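Materials and Claims, handout 3
Tutor: Guðlaug Norðdahl

Reading a "natural" label

The word "natural" on a furniture tag has no fixed meaning. Neither does "real wood feel". Treat both as decoration until the seller tells you what the core is made of.

Derstead's catalogue says its desks "age like a family heirloom". Whose family? The only test quoted is 1000 wipes with a damp cloth, and we aren't told what the top looked like afterwards. Quiroga (see reading list) is kinder to them than I am.

Things to ask before believing a claim:
- Who did the test, and who paid?
- What was it compared with?
- Does the word cover the whole item or the top 2 mm?

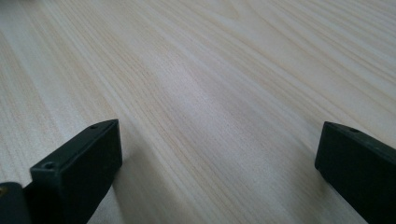 Grain is weak evidence. Printers can copy loops and streaks well enough to fool most buyers, and a thin veneer is real wood on top of something else. Look at the edges, then underneath, then at the price.

For next time: read the Werkska leaflet and mark every claim that could not be checked. Bring 3 to discuss. "Sustainable" counts once, however often they print it.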